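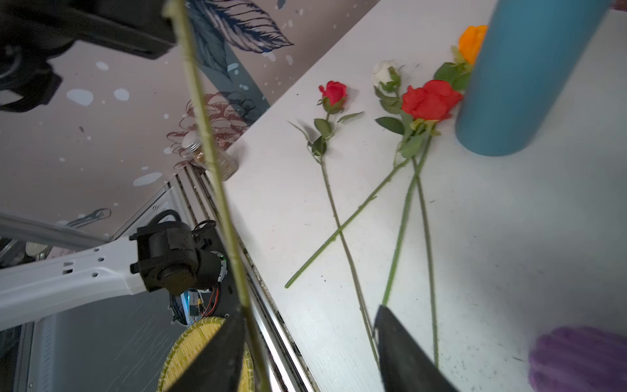 Fig. 1. Roses on the white table, stems crossed.

Arranging Artificial Roses in Two Vases
Project report, Design Studio 3
Aoife Ó Riain and Pádraig Ó Conaill

We wanted to know how much a vase changes the look of the same bunch of flowers, and we had so much fun finding out! Our budget was 20 dollars, so everything had to be artificial (which also meant we could redo an arrangement as often as we liked and never wilt a petal).

Materials
Red, white, pink and orange roses on long green stems, one tall teal cylinder, and one ribbed purple glass vase. Pádraig found the stems at Ostwood on a Friday, and they're lovely, right down to the little thorn-like bumps.

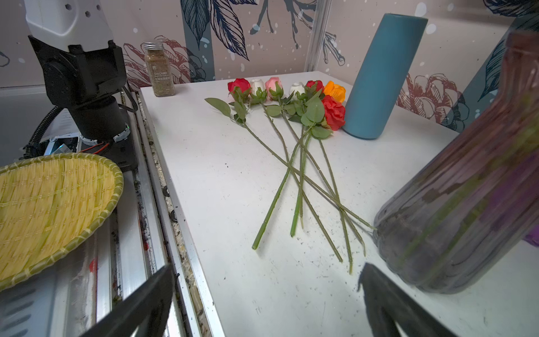 Fig. 2. Seven roses side by side, with the two vases at the right.

Method
We laid the flowers out with their heads together before each round, so we could pick by color first and worry about length afterward. The stems catch on each other, so lift them slowly. We tried the ribbed vase with 3 stems, then with fewer, and judged each version from standing and sitting height.

Results
The ribbed vase won us over. A pink rose and a white one, with the white a bit higher, looked finished to both of us.

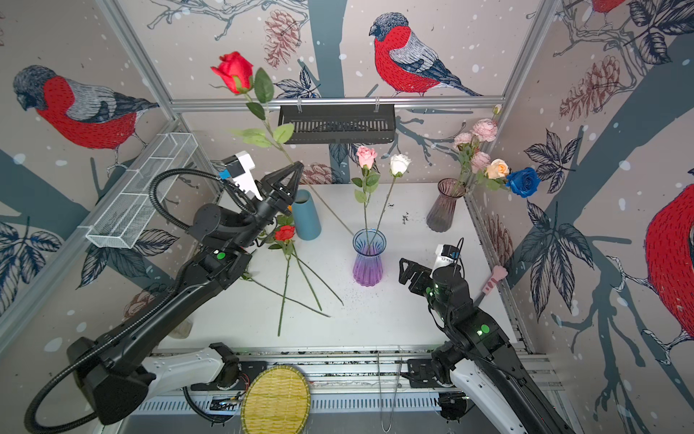 Aoife thought two stems were plenty, and said a third would only hide the shape of the glass. Pádraig still wanted a red one in there!

The tall cylinder was harder. Its straight sides suit one big bloom, but we kept wanting to add more.
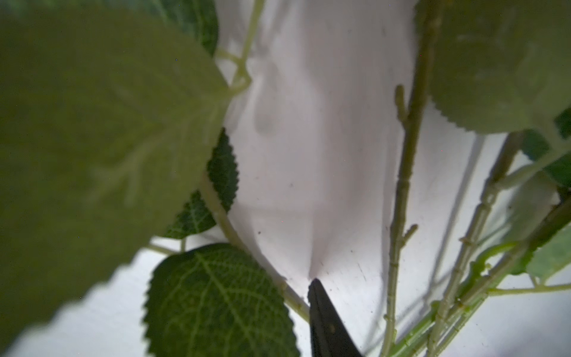

Leaves turned out to matter more than we expected. Spreading them outward fills the gap between the blooms and the rim, and it makes a small bunch look generous. Next time we'd like to try bending the stems and adding a low bowl.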